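Notes for the Ladcombe talk, Saturday, June 18, 2022
Despina Matić

Wait for people to sit down. Water on the lectern, clicker in the left hand.

Hello everybody, and thank you for giving up a sunny afternoon for slime. I do mean slime, that's the subject. The proper word is biofilm, and if you ran your tongue over your teeth when you woke up this morning you've already met one.

(Pause. They will all do it now.)

When we think of bacteria we tend to picture single cells drifting about on their own, because that's how we've grown them in the lab for so long, shaken up in a flask of broth. Out in the world a great many of them live stuck to something. A stone in a stream, a pipe, a tooth, the underside of a lily pad. They settle, they hold on, and then they start making a sort of glue that wraps round them and their neighbours. It's mostly water, with sugars and proteins in it, and bits of DNA too, which surprised people when it was first found.

SLIDE: the stream stone

Here's my stone. I picked it up in March, just below the footbridge, when I was still wearing two pairs of socks. Pass the real one round now – tell them it's fine to touch, and there are wipes at the end of the row.

So how does it start? A cell bumps into a surface. Quite often it lets go again and swims off. Sometimes it stays, and the first thing it does is change which genes it's using. The tail it swims with gets switched down and the glue gets switched up. It starts to divide, others join in, and after a while you get towers and channels with water running between them. I love the channels. They carry food in and waste out, and the cells built them without a plan or anybody in charge!

They also talk, in a way. Each cell lets out a small amount of a signal chemical. If there are only a few cells about, it drifts off and nothing much happens. If there's a crowd, it builds up, and past a certain point they all change what they're doing together. This is called quorum sensing. (Ariel does the torch demo here. Lights down, please.)

Thank Ariel Sarmiento by name. Lights up.

SLIDE: the plates

A bit about our own small project, which we call Etach. We put out glass slides in the stream and the mill pond and brought them back for counting under the microscope. We've got 747 slides scored so far, out of 1542. The rest are in the cold room, and yes, I know.

What we've seen up to now is that the slides from fast water are thinner and tougher to scrape, and the pond ones are thick and come away like wet tissue. I wouldn't hang too much on that yet. Ask me again when the cold room is empty.

Someone will ask whether biofilms are bad. Say: depends where they are. On a catheter or a hip joint they're a real nuisance, as the cells deep down can sit out a dose of antibiotic that would kill them if they were floating free. In a sewage works we'd be lost without them. On the roots of a bean plant they're good company.

If there's time, do the bit about how they leave. If not, skip to questions.

Leaving: some cells cut themselves loose, grow their tails back and go off to find another surface. 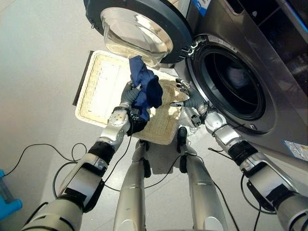 And then the whole business starts again somewhere else, with one cell bumping into something and deciding whether to stay. I say deciding, though Ariel tells me off for it.

Questions. Repeat each one into the microphone for the back row. Get the stone back.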